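About Kalau Kitchen School

Kalau is a small cooking school for adults. We opened with one stove and five students, and today we give classes in two rooms, in the morning and in the evening from 7.

Our teachers learned in home kitchens – not in big restaurants – and they teach the same way, with patience. Each group has at most eight persons.

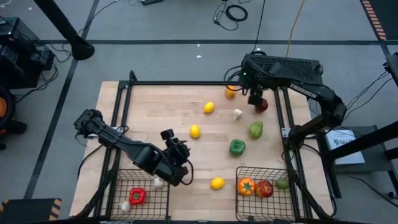 Every course begins with vegetables, and knife work comes in the second lesson. A red tomato on a butcher-block top, with wire baskets near the edge, is enough material for a first talk about ripeness. New courses start in September.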